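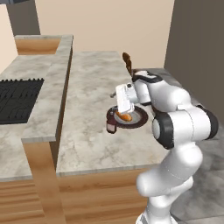
Which version of the Sternora phone will be sold in Sarkcombe?
The shop told me only the 3 GB model, in April, with the same battery as the old one.

On the phone list, Ghizlane Ramadan wrote:
> Does the Sternora still have a place for a memory card?
> My Stostero is full and I do not want to pay 300 for
> a phone and then delete my music again.

Dear Ghizlane,

It has the card place, but it is shared with the second SIM. So you must choose one of them. I use two numbers, therefore for me it is a problem.

I also asked about the Qudah case. The one for the older Stostero does not fit, the volume buttons are on the other side.

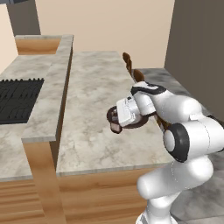
The guarantee is six months for the battery and longer for the phone, but please ask them to write it on the receipt. With my last phone they did not write it, and I had to go back three times.

Regards to all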